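Josée Dhillon
8/5/24

Right, a little thread on drinking enough when it's warm, as I'm forever forgetting - and I know plenty of you are too.
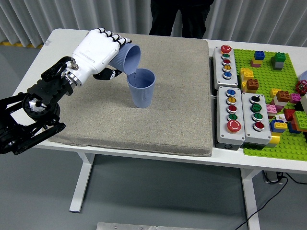
Two light blue cups, one tipped over the other.

My mum kept a jug by the back door all summer and I've gone back to it, mint and a bit of cucumber in, and it goes down so much easier than plain tap.

I have a glass when the kettle goes on as well, so by lunch I've had a fair bit without thinking about it.

If you've a nice cordial recipe that isn't too sweet, do send it over - I've 10 lemons to use up!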